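Defocus blur

Defocus blur, often called simply blur or softness in everyday speech, is the loss of fine detail that comes about when a lens brings light together a little in front of, or a little behind, the surface that is meant to record it. It is among the oldest and most familiar effects in photography, and it has been treated over the years as a nuisance, as a tool, and now and then as a style in its own right. It should be told apart from motion blur, which comes from movement while the shutter is open, and from the gentle haze produced by a dirty or scratched lens, although all three can turn up together in the same picture and are sometimes quite hard to separate.

How it comes about

A lens can bring only one distance into perfect focus at a time. A point of light at that distance is drawn as a point, while a point nearer or farther away is drawn as a small disk. When the disks are small enough, the eye accepts them as points and the picture looks sharp. As they grow, they begin to overlap with their neighbors, edges spread into one another, and small features such as lettering or threads disappear long before large areas of color do. For this reason a badly focused picture may still give a fair idea of the colors in front of the camera even when it says very little about shapes.

The range of distances that looks acceptably sharp is known as the depth of field. It becomes shallower when the opening of the lens is made wider, when the lens is longer, or when the camera is brought closer to its subject. The last of these catches many beginners by surprise. Every lens has a closest distance at which it can focus, and anything held nearer than that will be soft however carefully the focusing ring is turned. Very small cameras with fixed lenses have no ring to turn at all, and depend entirely on the distance chosen by the maker.

The size of the recording surface plays a part as well. With a 35 mm film camera and a 40 mm lens, a portrait taken at arm's length will usually show a soft background, whereas a tiny sensor framing the same view at the same lens opening number will show a good deal more of the room behind.

Use in pictures

Painters had long been softening distant hills and trees before photography arrived, so the first photographers had plenty of examples to follow. Soft portraits were widely admired, and lenses were sold especially for the purpose. The Kistberg portrait lens, with its 7 iris blades, is still sought after by collectors for the rounded patches of light it gives behind a sitter, and the later Magalhães lens was made with a sliding front element so that the softness could be set by hand – a pleasant arrangement once learned, though it takes patience.

Taste has gone back and forth. The Prallwood photographic society asked for sharp work only in its early yearly shows, then opened a separate class for soft-focus prints, which became so popular that the July show had to be moved to a larger hall. The society's collection, now kept at Banari, holds 1035 prints, many of them landscapes in which the foreground has been left soft on purpose to lead the eye toward the water or the sky.

Blur and noise

Blur is often found side by side with noise, the fine speckling that appears when a sensor has little light to work with and its signal is strengthened. The two look quite different once a person knows what to watch for. Blur belongs to the light before it reaches the sensor and so it smooths everything alike, while noise is added afterward and stays crisp, grain by grain, even over a completely soft area. In color pictures the grains may be reddish, green or bluish, and they tend to be easiest to see in the darker parts.

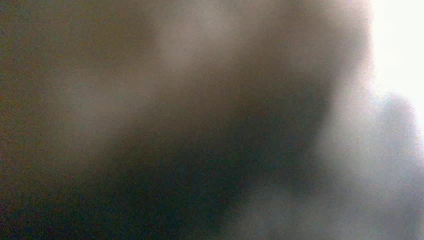 Strong blur with visible noise. Colored speckling shows in the olive-brown strip at far left; the upper right corner is overexposed.

Correction

Some softness can be reduced after the fact. Sharpening raises the contrast along edges and works nicely on mild cases, but it also brings out noise, so the speckling is commonly reduced first. Stronger methods try to work out how each point was spread and then undo the spreading. Areas that are fully overexposed give these methods little to go on, as the detail there was never recorded.

See also: Depth of field; Exposure; Image noise; Motion blur; Soft-focus lens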